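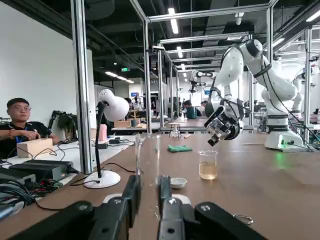 The Recorded Output of Vastano: Tempo, Tone and Arrangement across Three Albums

Student project report
Module: Listening and Criticism in Popular Music
Prepared by Lesego Mkhize
Project supervisor: Anayeli Cortés

1. Introduction

The present report sets out the findings of a listening project carried out during the spring term. Its subject is the doom and stoner rock group Vastano, whose three albums, Enent, Mtshali and Tralleck, have been received by reviewers as the work of a band that became slower and heavier with each release. The project tested that view against the recordings themselves.

The group was chosen for practical reasons as well as musical ones. Its catalogue is small, its line-up has remained the same throughout, and all three albums were made in the same studio. Changes between the records can therefore be attributed more safely to the writing and arrangement than to a new drummer or a different room.

2. Aims

The project had two aims. The first was to establish whether the tempo of the songs falls from album to album. The second was to describe how the impression of heaviness is produced, with attention to guitar tuning, drum patterns, the placing of the voice and the use of silence.

No attempt was made to rank the albums. Lyrics were considered only where they affected the structure of a song.

3. Method

The three albums contain 25 songs in total. Each was heard in full on at least two occasions, first through loudspeakers in the department listening room and then on headphones. Notes were made on a standard sheet, with separate spaces for tempo, key centre, form and instrumentation. Short instrumental links between songs were treated as part of the song that follows them.

Tempo was measured by tapping along to the main riff and checking the result against a metronome. Where a song contains more than one tempo, the speed of the opening verse was taken as the main figure and the other speeds were noted beside it. This decision caused some difficulty with the later material and is discussed in section 6.

A short questionnaire was also given to 20 students on the course. They were played one extract from each album, without being told which was which, and were asked to place the extracts in order from lightest to heaviest. They were then invited to give reasons for their choice.

4. Findings: tempo

Enent is the most varied of the three records. Its fastest song, "Lantern Road", runs at 102 beats per minute and would not be out of place on a straightforward hard rock album. It is followed at once by "The Miller's Debt", which moves at little more than half that speed. The contrast is repeated later on the second side, and it gives the album a restless character.

Mtshali is slower on average, but the difference is smaller than published reviews suggest. Much of the album sits in a narrow middle range. The drummer plays in half time for long stretches, placing the snare on the third beat of the bar only, and this makes the songs feel slower than the underlying pulse. When the same riffs return under a full rock beat, as in the closing minutes of "Salt for the Door", the true speed becomes plain.

Tralleck does not continue the downward movement. Four of its songs are faster in their opening verse than anything on Mtshali. The title track begins slowly, but gathers speed in three stages and ends as the quickest passage on the album. On the evidence of tempo alone, the view of a band that slows with every record cannot be supported.

5. Findings: tone and arrangement

The guitars on Enent are tuned a whole tone below standard. On both later albums they are lower still, and the bass guitar is given a rougher, more distorted sound that fills the space beneath them. On Mtshali the two instruments frequently play the same line an octave apart. This doubling is the clearest single feature of the record and was mentioned by a large share of those who completed the questionnaire.

The voice is treated differently on each album. It is placed well forward on Enent, with harmonies in the choruses that recall the hard rock of the early 1970s. On Mtshali it is set further back and carries a long echo, so that words are often lost. Tralleck returns to a dry and close vocal sound, though the singing itself is lower and the harmonies are largely absent.

Organ appears on all three records. On the first it takes solos in the manner of a second lead guitar. By the third it is used mainly for held chords, which sometimes continue after the rest of the band has stopped. The pause before the final section of "Weathercock" is the best illustration of this, and its effect depends on the listener expecting the riff to return sooner than it does.

Questionnaire responses were not uniform. The extract from Mtshali was most often judged the heaviest, although it was the second fastest of the three. Reasons given included the depth of the bass, the distance of the voice and the length of time spent on a single riff.

6. Discussion

The results indicate that tempo and heaviness should be treated as separate matters. Reviewers appear to have heard the low tuning and half-time drumming of Mtshali as slowness, and to have carried that description over to Tralleck.

Certain limits must be acknowledged. Taking the opening verse as the main tempo works well for Enent, where most songs keep a steady speed, and less well for Tralleck, where several do not. The questionnaire group was small, and its members were already familiar with critical terms for rock music. The use of one extract per album also placed great weight on the choice of passage. Ms Cortés advised at the April review that a second set of extracts be prepared, but there was not enough time to repeat the exercise.

7. Further work

A later project could apply the same sheet to live recordings, where the group is reported to play the older songs at a lower tuning. A comparison with bands working in a related style would also be of value, provided that tempo is measured at several points in each song. Copies of the listening sheets and the questionnaire are held in the department office and may be consulted on request.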